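用了三个月，说说Ekana这套桌面装配练习件，还有让我头疼的那个故障

2022年5月6日 更新

先交代背景。我不是专业做机器人的，白天在Clemdale一家小厂管设备，晚上和周末自己折腾机械臂。年初想练一练带视觉的抓取和装配，拧螺丝那种太难，叠积木又太无聊，挑来挑去买了Ekana的家具装配练习件，走的是Wadent的网店，137块，包邮，三天就到了。3月发过一篇开箱，底下好几位问我后来怎么样，那就一次写完吧，好的坏的都有，坏的那部分比较长，赶时间的直接往后翻。

先说东西本身。全是白色塑料件，有平板，有十字形的底脚，有圆盘，还有一节一节摞起来的立柱，各个零件上贴着黑白的方块标记，相机认标记，程序算位姿，道理大家都懂。做工比我想的好不少！边缘没有毛刺，表面滑溜溜的，拿在手里挺舒服。标签贴得也平整，到现在一张都没翘边。编号也给了，对着说明书查很方便，就是颜色实在太浅，灰白字印在白塑料上，晚上灯一暗我得把零件举到鼻子跟前看。这点扣一分，真的，换个深一点的颜色能多花几个钱呢？
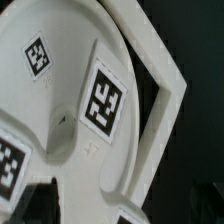

然后就是出问题那天。我跑的是最基础的流程：找到零件，夹起来，对准孔，往下压。前面连着跑了18次都顺得很，我还挺得意，去厨房倒了杯水，回来听见"咔"的一声，手臂停在半空，控制器上报的是碰撞保护。第一反应当然是怪零件，心想是不是孔做小了。拿手插了一下，松紧刚好。再看夹爪，指尖多了一道印子，应该是直接怼在塑料边沿上了。

接下来两个晚上我都在查这个（家里人已经不想听我讲坐标系了）。日志翻下来，报错前那一下，程序算出来的零件位置跳了一大截，姿态也歪了，差不多转了一个直角。手臂很老实，叫它去哪儿它就去哪儿，于是夹爪就压到了不该压的地方。

毛病出在两处。第一处是反光。塑料面有一点亮，我的台灯又摆得低，灯光扫过来，标记的白格子和周围的白塑料糊成一片，角点就找偏了。标签外面那圈白边本来是给识别留余地的，可零件自己也是白的，曝光一高，边界全靠中间那块黑撑着。第二处得怪我自己，配置文件里有两个标记的编号填反了。平时镜头里能看到好几个标记，互相一平均，误差没大到报警；等手腕压低了，视野里就剩一个完整的，偏偏是填错的那个，立刻就飞了。

这里要夸一下练习件：挨了那一下，零件没裂，标签也没破，只是边上有一点点发白，用指甲能摸出来。要批评的是说明书。整本翻完，只有一行小字提到"请注意光照"，编号对照表放在最后一页，字小得像药品说明，还没有讲每个零件朝哪边算正。我给Ekana写了邮件，隔了几天收到回信，发来一份新的对照表，态度很好，表也确实清楚多了。那为什么不直接放进盒子里呢……

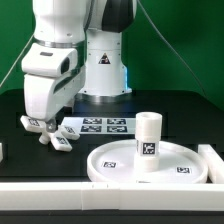
我的练习台：十字件在夹爪下面，平板在后面，右边是圆盘和立柱。

后来我改了这么几样，照抄就行：

台灯抬高，灯罩前面夹一张硫酸纸，光软下来以后误检少了一大半。曝光锁死，别用自动。

程序里加一道判断，前后两帧的位置差超过3毫米就停下来重新看，宁可慢一点。只认到一个标记的时候不许往下压，必须退回高处再拍。

下压那一段速度调到原来的一半，碰撞灵敏度调高一档。我以前嫌它老是误停，手贱调低过，这次算是长记性了。

还有一条是安全上的，啰嗦一句：出事的时候我人在厨房。桌面臂看着小，夹爪往下压的劲儿可不小，要是当时我正伸手去扶零件，留印子的就是我的手指头了。现在的规矩是手臂一动我就坐在旁边，急停放在左手够得着的地方，摆零件之前先暂停。急停按钮我另外买的，Huamán的，红色大蘑菇头，手感很脆，装上以后每周按一次试试灵不灵。

改完到现在没再撞过，误停倒是有，每次都停在安全高度，重新拍一下就接着走，我能接受。

值不值得买？想练视觉装配的，我觉得值，同样的钱自己打印加贴标签，光是把标签贴正就能把人贴疯。刚入门、连手眼标定都没做过的朋友先缓缓，这套东西默认你已经会了，出了错它不会告诉你错在哪儿。如果只想看手臂动一动，拿几个纸杯就够玩了。

打分：零件四星半，标签五星，说明书两星（看在新对照表的份上，本来想给一星）。总的算四星吧。

有人问能不能单买替换标签，我问过店家，目前不行，只能整套买。配置文件我整理好了会放到评论区，编号那一段请务必自己再核对一遍。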